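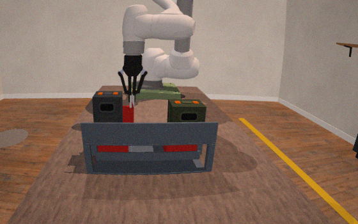 Unit 6: Rate Statistics and Small Samples
Course notes, R. Lehner

Reading for this unit: the chapter on batting measures in the course packet. Bring a calculator. The problem set is at the end.

6.1 Counting and rate statistics

A counting statistic only goes up. Hits, walks, home runs and strikeouts are counting statistics. A rate statistic divides one count by another, and it can move in either direction after every game. Batting average is hits divided by at-bats. On-base percentage is hits plus walks plus hit-by-pitch, divided by at-bats plus walks plus hit-by-pitch plus sacrifice flies.

Note that the two denominators differ. A walk does not count as an at-bat, so it leaves batting average alone. A sacrifice fly is not an at-bat either, but it does lower on-base percentage. Students lose more points on this than on anything else in the unit.

6.2 Slugging percentage

Total bases divided by at-bats. A single is worth one base, a double two, a triple three, a home run four. The name is misleading — the result is an average number of bases and can in theory reach 4.000. OPS is the sum of on-base percentage and slugging percentage. The sum has no natural unit because the denominators are different. It is used because it is easy to compute and tracks team scoring fairly well.

Worked case. Guerra, a left fielder for Nislow, has 20 at-bats in the first week of the season, with six singles, one double and one home run. That is eight hits and 12 total bases. Batting average is .400 and slugging is .600. With no walks, hit-by-pitch or sacrifice flies, on-base percentage is also .400, and the OPS is 1.000.

6.3 Sample size

Take away one of Guerra's singles and the average drops to .350. Over a full season a single hit changes the third decimal place. The spread of an observed average around a hitter's true level shrinks with the square root of the number of at-bats, so four times the at-bats cuts it in half. Treat at-bats as independent trials for now. They are not quite independent, and Unit 11 returns to this.

6.4 Problems

1. Lidetti finished the season with a .949 OPS and a slugging percentage of .560. Find the on-base percentage.

2. A Patutthorpe infielder goes 5 for 20 with five walks and no sacrifice flies or hit-by-pitch. Find the batting average and the on-base percentage.

3. Can a player's on-base percentage be lower than his batting average? Give a batting line or show that none exists.

Show all work. Round to three decimal places at the last step only. Due 2019-05-13, at the start of class.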